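Review: Lullberg two-finger electric gripper, bought as a kit
Reviewed by Gülizar Akbulut, April 2023

Price paid: 2357 dollars, before shipping
Budget line: 3000 dollars for end-of-arm tooling, everything included

We bought the Lullberg kit to replace a pneumatic gripper on a light arm used for handling trials. The work is tableware: spoons, forks, small ladles, cups with handles. Our approved budget had to cover the gripper, a wrist camera mount, cabling, spare fingers and whatever the adapter plate turned out to cost. This review is written mainly for people who have to fill in the same purchase form.

What is in the box

The kit contains the gripper body, one pair of black fingers, a power and signal cable, a flange adapter and a printed quick-start sheet. The wrist camera bracket is listed on the product page but is sold separately. So is the second pair of fingers. Sikport, the reseller we used, corrected our quote after Macario Xolalpa asked about both items, and the two extras added 300 dollars. Ask for an itemized quote before the order is approved.

The adapter fit our arm without machining. The cable did not reach the controller with the arm at full extension, and we made an extension in house. Allow for one.

Grip on thin parts

Thin handles were the reason for the purchase. Our old gripper had wide soft pads and let flat cutlery rotate in the grip. The Lullberg fingers close on a narrow strip, and a handle can be held upright with the bowl of the spoon well clear of the tips. Set force to the lowest third of the range for cutlery. Higher settings gained us nothing in holding and left marks on softer handles.
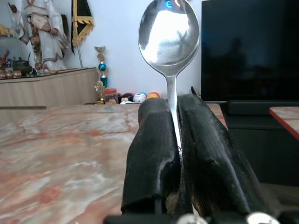

Wrist camera view: metal spoon held upright between the two fingers, bowl at the top.

Polished parts are a camera problem before they are a gripper problem. The bowl of a spoon returns a large white reflection, and our grasp check, which runs on the wrist image, lost the bowl outline in those areas. Shengli Duan moved the check down to the neck and handle, and false rejects dropped to a level we can work with. If you plan to inspect shiny goods from the wrist, put money aside for lighting or for the hours needed to tune the software. We had budgeted neither.

Wear

Finger surfaces are matte and they scuff. The scuffs have had no effect on grip so far, but I would treat fingers as a consumable and order a spare pair with the kit. Delivery on our spare pair was slow: ordered in January, received after two reminders.

Software

The driver installed cleanly. Position feedback is good. Force feedback is coarse and should be read as a contact signal only. Jarrah Hapeta wrote our wrapper in an afternoon. The manual has an error in the register table for closing speed, and Sikport sent a corrected page on request.

Compared with the Indari

We also had a quote for the Indari. It has a longer stroke and better documentation, and it would have used the whole budget with no spare fingers. For large cups it is the better choice.

Verdict

Recommended for light, thin parts. Get the bracket and spare fingers on the first order.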